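Section 4. Setting up the folding bench for a shift

Rev. February 2023. Replaces the stapled sheets by the Skukov line. Bin those please, they have the old start order.

Applies to both Puvano benches at the Geltley laundry. Read it once all the way through before your first shift on the bench. After that just use the numbers.

## 4.1 What's your job now and what isn't

The arm picks up, lays out and folds. You sort, feed, check and deal with whatever it can't. Fewer hours stood folding, more hours looking and deciding. Some people like it, some don't, say so at handover either way.

- Arm does: plain tops, trousers, tunics, tea towels.
- You do: anything with straps, anything with a zip longer than your hand, fitted sheets, wool, customer's own hangers.
- Either: pillowcases. Arm is slower, but fine if you're busy.

Nobody is expected to keep pace with the arm. It waits for you. If it has been waiting a while the lamp goes amber, and that is information, not a telling off. The amber time is not logged against names. It was in the June trial, it isn't now.

## 4.2 Before you power up

1. Key out of the panel and in your pocket.
2. Clear the bench top. Pens, mugs, tape gun, all of it.
3. Wipe down with the dry cloth. No spray, it leaves a film and the wrist camera doesn't get on with shine.
4. Check overhead lights. All on or all off at your bench, never half.
5. Look at both fingers. Light wear along the top rim is normal. A burr you can feel with a glove on is not, swap the pair (see 4.6).
6. Finger screws: nip up by hand with the short key. Don't lean on it.
7. Open and close the guard gate. You should hear it latch.

> **CAUTION** Fingers come to a point. Never reach across them with the key in, even if the lamp is off.

Note: swap fingers as a pair. One new and one old will close crooked and you'll chase a fault all morning.

## 4.3 Starting

1. Key in, turn to SET. Not RUN.
2. Wait for the lamp to stop flashing. Takes as long as it takes.
3. Press HOME. Arm goes up and back. Stay behind the yellow line while it moves.
4. Screen asks for a program. Use 84 for mixed garments, 158 for flat linen. The other numbers belong to Vávra (the service people), leave alone.
5. Press VIEW. You now get the wrist camera on the panel screen.
6. Check the view against 4.4.
7. Happy? Gate shut, key to RUN.

If HOME stops half way, don't push the arm. Key out, count to ten, start again from step 1. Twice in a row, ring Vávra.

## 4.4 Checking the wrist view

Most bad shifts start with this step skipped. Takes a few seconds. What you want is both finger tips in view, clear bench between them, and the work sitting further off, out of the way of the tips.
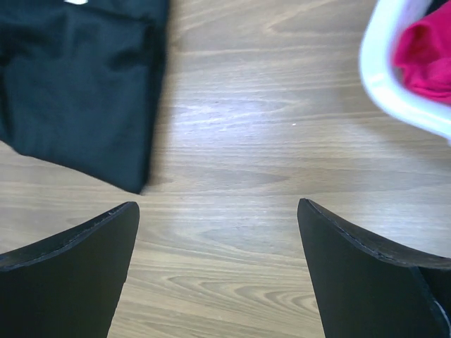
*Fig. 4-1. Wrist view, fingers open, nothing gripped. Dark garment to the left, white container upper right.*

Go through it in this order:

1. **Tips.** Both visible, left and right, with a gap between. Only one showing means the wrist has been knocked. Key out, re-home.
2. **Gap.** Bare surface between the fingers. If there's cloth in there before you start, key out and take it away by hand.
3. **Garment.** Should be ahead of the fingers, not under them. Dark items matter most here. The fingers are black too, so black cloth right up against a tip is easily missed, by you as well as the camera. Leave clear wood between the two.
4. **Container.** Rim can show in a corner. It must not sit in the line of the gap.
5. **Shine.** A pale patch of glare on the wood is OK so long as you can still make out the edges of the garment. If an edge vanishes into it, turn the garment or change the lights (all on or all off, see 4.2).
6. **Bits.** Small specks and lint don't stop anything. Wipe at next pause. Do not open the gate just for a crumb.

Note: the screen picture moves when the wrist moves. Near things look huge. Trust the bench markings for distance, not the screen.

Note: labels. If a tag is showing at an edge, leave it. The arm doesn't read tags and doesn't care which way up they are. Inside-out garments are yours to turn before feeding.

## 4.5 Feeding during the shift

1. Sort by colour at the table, same as always. Brights in their own container, darks in theirs.
2. Press PAUSE, wait for the lamp to go blue, then open the gate.
3. Put one garment down, spread or loosely folded. Not in a ball.
4. Keep hands and sleeves back of the line. Lanyards off or tucked in.
5. Gate shut, press GO.
6. Look at the first fold of every new type. After that look at every second one until you're satisfied, then as you see fit.
7. Rejects go on the shelf, not back in the container. They'll only come round agian.

> **CAUTION** PAUSE is not OFF. The arm holds its position and can still settle downwards a little. For anything more than placing a garment, key out.

Two people to a bench at most. One feeds, one checks, swap every hour. Person with the key is in charge of the gate. Swap the key when you swap jobs, hand to hand, don't leave it on the panel.

Breaks: key out, arm homed, walk away. You don't need cover. This is a change from the old line where somebody had to stay on. Take the whole break.

## 4.6 Changing the fingers

Needs: short key, new pair from the drawer, a clean rag.

1. HOME, then key out. Both, in that order.
2. Hold the finger by the flat face, not the edge.
3. Undo the 2 screws. Catch them.
4. Wipe the mounting. Fluff builds up behind the plate.
5. New finger on, screws in by hand, then nip up.
6. Same for the other side. They're handed, L and R on the back. If it won't sit flush you've got the wrong one.
7. Key in, SET, HOME, VIEW. Check the tips again as in 4.4.
8. Write the change on the bench card.

Old pairs go in the metal tin under the panel. Not general waste, they go back to Puvano.

## 4.7 When it goes wrong

**Drops a garment.** PAUSE, blue lamp, pick it up, re-lay it. Three drops of the same item, fold it yourself and carry on.

**Grabs two at once.** PAUSE. Don't pull. Press OPEN and they'll fall. Pulling is how the sleeve got torn in June.

**Lamp red, arm still.** Key out. Read the number off the screen and write it down before you reset, it clears and we lose it.

**Lamp red, arm moving.** Red button. Then stay clear and ring Vávra. Don't reset it yourself, whoever you are.

**Screen black.** Usually the plug at the back of the panel. Key out first, then push it home. Never run without the view.

**Keeps missing dark items.** Clear a wider space round them. Check for glare on the bench. Still missing, do darks by hand for the rest of the shift and put a note on the card. No need to ask anyone.

## 4.8 End of shift

1. Finish the garment it's on. Don't stop mid fold.
2. HOME, key out.
3. Empty the reject shelf. Fold them or tag them for the next shift, don't leave a mystery pile.
4. Dry wipe, bench and guard. Lint tray out and knocked into the bag.
5. Fill in the card: program used, drops, finger changes, anything odd. Short is fine. "Bad on socks" is fine.
6. Key to the hook by the office door.

Handover is spoken as well as written. Tell the next pair what it's been getting wrong. The cards go to the Skukov meeting and the feed rules get changed off the back of them, the dark garments bit in 4.4 came from bench cards. So did the change to breaks.

## 4.9 Training and hand work

Everyone does 4 shifts paired up before running a bench alone. Doesn't matter how long you've been at Geltley. Long servers included, supervisors included.

Hand folding stays on the rota. Everyone gets a turn at the table each week so the skill stays in the room and so no one is stuck watching a lamp for a fortnight. If your wrists or shoulders are bad, tell your supervisor and you'll get more bench and less table. Other way round if the screen gives you headaches.

You can stop the arm whenever you like for any reason you like. You won't be asked to justify it. Write it on the card if there's somthing the next shift should know.

Next: Section 5, weekly clean and lint filters.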